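4. 책상 위에 남는 것들

4.1 컵은 왜 늘 조금 비어 있을까

3장에서 설문 이야기를 길게 했으니 이제는 책상으로 가 보겠습니다. 저는 이 장을 쓰는 게 제일 즐거웠어요(공저자들은 제가 마커 얘기만 나오면 말이 길어진다고 합니다). 설문에서 응답자 60명에게 "쓰고 난 필기구를 어디에 두십니까"라고 물었더니 가장 많이 나온 답은 연필꽂이였습니다. 그런데 Grerulau의 작업실에서 5월부터 책상을 들여다보기 시작하니 사정이 좀 달랐습니다. 연필꽂이는 분명히 책상 위에 있는데 마커는 그 옆에 누워 있더라고요. 손만 뻗으면 닿는 거리인데도요!

처음에는 게으름이라는 말로 정리하려고 했습니다. 초고에도 그렇게 썼고요. Raili Heinonen이 그 대목에 빨간 줄을 긋고 "본인 책상부터 보세요"라고 적어 보냈는데, 봤더니 제 책상도 똑같았습니다. 형광펜은 키보드 앞에 누워 있고 꽂이에는 언제 썼는지도 모르는 자와 나무젓가락이 들어 있었어요. 그래서 그 문장은 지웠고, 대신 마커가 꽂이 밖에 머무는 시간을 하나의 상태로 보기로 했습니다. 이 논문에서 '대기'라고 부르는 상태가 그것입니다. 정리된 상태와 어질러진 상태 사이에 끼어 있는데, 쓰던 사람 입장에서는 아직 일이 안 끝난 거예요.

대기 상태의 마커에는 몇 가지 버릇이 있습니다. 우선 손이 쉬는 자리 가까이에 모입니다. 그리고 방향이 제각각입니다. 꽂이에 들어간 마커는 모두 서 있으니 방향이랄 게 별로 없는데, 누운 마커는 마지막으로 놓은 손의 각도를 그대로 간직하거든요. Wellington Bragança는 기록지에 이 각도를 화살표로 그려 넣었는데, 몇 장을 겹쳐 놓고 보면 오른손잡이와 왼손잡이 책상이 꽤 그럴듯하게 갈립니다. 다만 각도 자료는 책상마다 편차가 커서 이번 분석에는 넣지 않았습니다. 언젠가 따로 쓰고 싶은 주제예요.

또 하나는 필기구가 아닌 물건이 꼭 끼어든다는 점입니다. 컵, 지우개, 열쇠, 손장난용 물건 같은 것들이요. 우리는 기록지에 '손님'이라는 칸을 만들었고, 이 칸이 제일 먼저 꽉 찼습니다. Ginette Dhillon은 손님 칸을 아예 없애고 물건 이름을 그냥 적자고 했지만, 저는 칸 이름이 마음에 들어서 끝까지 우겼습니다.
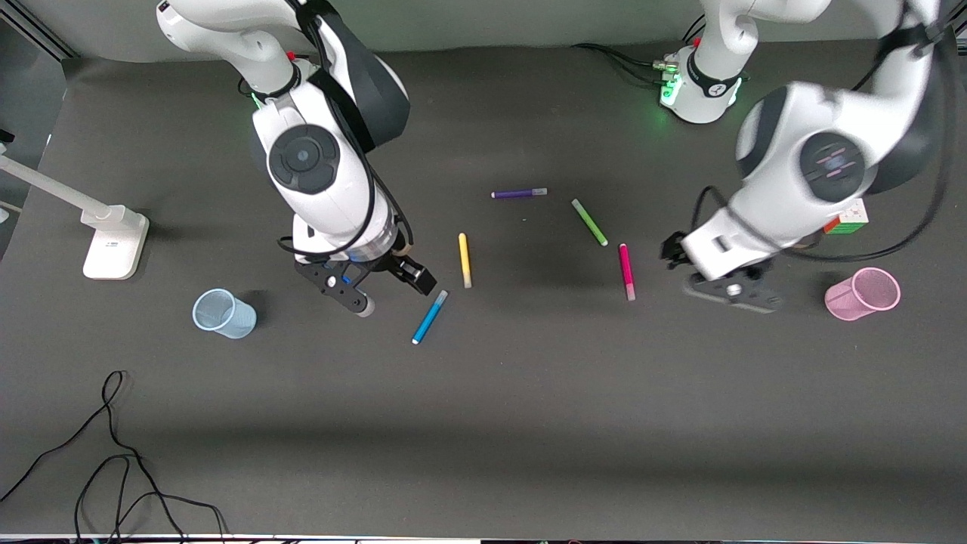 연필꽂이를 고를 때 우리가 제일 오래 다툰 것은 재질이었습니다. Sebastião Meireles는 도자기 컵을 밀었어요. 무거워서 잘 안 넘어진다는 이유였고, 듣고 보면 맞는 말입니다. 저는 속이 비치는 쪽이 낫다고 봤습니다. 밖에서 안이 보이면 꽂을 자리가 있는지 굳이 들여다보지 않아도 되니까요. 며칠을 주고받다가 결국 제 쪽으로 기울었고, 그림 4의 짙은 회색 책상에 있는 두 개가 바로 그런 그물망 꽂이입니다. 같은 책상에 색색의 마커와 조그만 루빅스 큐브도 나와 있는데, 큐브는 우리 분류로 치면 전형적인 손님이에요. 꽂이에 넣을 물건도 아니고 그렇다고 서랍에 넣자니 아쉬운, 책상 위에서 살아가는 물건이죠. 상판 색도 은근히 중요합니다. 회색이 짙을수록 밝은 색 마커는 눈에 확 들어오고 검은 물건은 묻히는 편이어서, 뭘 '정리해야 할 것'으로 느끼는지도 달라질 수 있다고 생각합니다.

색 이야기가 나온 김에 조금만 더 하겠습니다. 면담에서 사람들은 마커를 거의 언제나 색으로 불렀습니다. "그 파란 거", "분홍이 어디 갔지" 하는 식으로요. 상표나 굵기로 부르는 사람은 드물었고, 굵기를 말할 때도 "파란 거 굵은 쪽"처럼 색이 먼저 나왔습니다. 그러니 찾을 때는 색으로 찾는데, 꽂이에 넣는 순간 몸통 대부분이 컵 속으로 들어가 버립니다. 뚜껑에 색이 없는 마커라면 위로 나온 부분만 봐서는 무슨 색인지 알기 어렵고요. 한 참여자는 그게 싫어서 마커를 일부러 눕혀 둔다고 했습니다. 저는 이 말을 듣고 무릎을 쳤어요. 우리가 어질러졌다고 적은 책상이 그분한테는 색상표였던 겁니다.

4.2 꽂는 동작과 놓는 동작

마커를 눕히는 데는 별다른 주의가 필요 없습니다. 손을 펴면 끝이에요. 꽂는 일은 그보다 훨씬 까다롭습니다. 손에 쥔 마커의 방향을 세로로 돌려야 하고, 컵 입구를 눈으로 확인해야 하고, 이미 들어 있는 것들 사이로 밀어 넣어야 합니다. 써 놓고 보니 무슨 대단한 기술 같지만 우리는 하루에도 몇 번씩 아무 생각 없이 하는 동작이죠. 문제는 '아무 생각 없이'가 안 되는 순간입니다. 전화를 받고 있다든지, 다음 색을 급히 집어야 한다든지, 누가 옆에서 말을 건다든지 하면 꽂는 동작부터 생략됩니다.

여기에 세 번째 방식이 있습니다. 책상에 그냥 세워 두는 거예요. 처음에는 기록지에 칸조차 없었는데, 하다 보니 심심찮게 나와서 나중에 추가했습니다. 바닥이 평평한 마커라면 잘 서 있고, 세워 두면 굴러갈 걱정이 없습니다. 다시 집을 때도 편해서, 눕힌 마커처럼 손톱으로 긁어 올릴 필요 없이 양옆을 잡으면 됩니다.

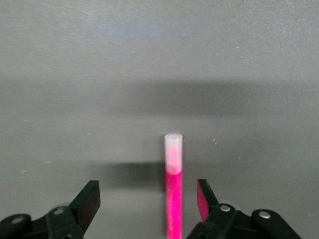
물론 세워 둔 것은 넘어집니다. 소매에 걸리고, 종이를 당기다가 걸리고, 옆 사람이 책상을 짚기만 해도 위태롭습니다. 그래서인지 세우는 버릇이 있는 사람들은 자기 앞이 아니라 책상 안쪽에 세웠습니다. 면담에서 왜 거기에 두느냐고 물으면 다들 잠깐 생각하다가 "글쎄요, 거기가 안 넘어져서요"라고 답했어요. 한 번쯤은 넘어뜨려 본 사람의 대답이라고 저는 읽었습니다만, Raili Heinonen은 이 해석이 너무 나갔다고 합니다. 두 의견을 모두 적어 둡니다.

세우기와 꽂기를 함께 놓고 보면 재미있는 점이 하나 더 있습니다. 둘 다 마커를 수직으로 만드는데, 꽂을 때는 마지막 순간에 힘을 빼도 컵이 알아서 받아 줍니다. 세울 때는 손을 떼는 순간까지 조심해야 하고요. 그런데도 굳이 세우는 사람이 있다는 건, 컵까지 가는 거리나 수고가 우리가 생각한 것보다 크게 느껴진다는 뜻일 수 있습니다. 자로 재면 한 뼘 남짓인 거리인데도 말이에요. 관찰 기간 6주 동안 꽂이의 위치를 바꿔 본 책상도 있었지만, 자리를 옮긴 직후에는 사람들이 신기해서라도 잘 꽂는 바람에 앞부분 기록은 믿기가 어렵습니다. 이 부분은 5장에서 다시 다룹니다.

4.3 누가 마지막에 치우는가

혼자 쓰는 책상이라면 대기 상태는 그 사람이 자리를 뜰 때 끝납니다. 혹은 안 끝납니다. 여럿이 쓰는 책상에서는 이야기가 복잡해져요. Lorno 작업에서 모은 면담 40건을 다시 읽어 보니, 남이 눕혀 둔 마커를 만지기가 꺼려진다는 말이 여러 표현으로 되풀이됐습니다. "아직 쓰는 중일까 봐", "순서가 있는 것 같아서", "치웠다가 한 소리 들은 적이 있어서". 마지막 말을 한 분은 그 뒤로 자기 것만 딱 꽂고 나머지는 그대로 둔다고 했습니다. 공용 책상의 마커가 오래 누워 있는 데에는 이런 예의도 한몫하는 듯합니다.

반대로 아주 쉽게 손이 가는 물건도 있었습니다. 뚜껑이 열린 마커가 그렇습니다. 남의 것이든 뭐든 뚜껑은 닫아 주더라고요. 마르면 아까우니까요. 그런데 닫아 준 다음에는 꽂이에 넣지 않고 있던 자리에 도로 내려놓습니다. 저도 해 봤는데 정말 그렇게 됩니다. 닫는 것은 도와주는 일이고 옮기는 것은 참견이라는 구분이 손끝 어딘가에 있는 모양이에요.

손님 물건은 또 다릅니다. 큐브나 열쇠처럼 필기구가 아닌 것들은 치우는 사람마다 처분이 달랐습니다. 꽂이 옆에 붙여 두는 사람, 구석으로 미는 사람, 못 본 척하는 사람이 있었고, 드물게는 꽂이 안에 넣어 버리는 사람도 있었습니다. 꽂이에 손님이 들어가면 그때부터 마커가 들어갈 자리가 줄어들고, 이것이 다시 대기 상태를 늘립니다. 4.1에서 꽂이가 늘 조금 비어 있다고 했지만 엄밀히 말하면 마커 쪽에서 볼 때 비어 있는 것이고, 속은 엉뚱한 것들로 차 있는 경우가 제법 됩니다. 제 꽂이의 나무젓가락처럼요.

Sebastião Meireles는 그래서 꽂이를 둘로 나누자고 했습니다. 하나는 필기구, 하나는 아무거나. 간단하고 좋은 제안이라 몇몇 책상에서 바로 따라 해 봤는데, '아무거나' 쪽에 필기구가 들어가기 시작하면 구분이 금세 흐려집니다. 이름표를 붙이면 나을지, 아니면 꽂이 모양 자체를 다르게 해야 할지는 의견이 갈립니다. 저는 모양 쪽입니다. 글씨는 며칠만 지나면 안 읽게 되지만, 입구가 넓고 낮은 그릇에는 긴 마커를 세우려야 세울 수가 없으니까요. 다음 장에서는 이 두 가지 방법을 나란히 놓고, 꽂이 자리를 옮긴 책상의 기록과 함께 살펴보겠습니다.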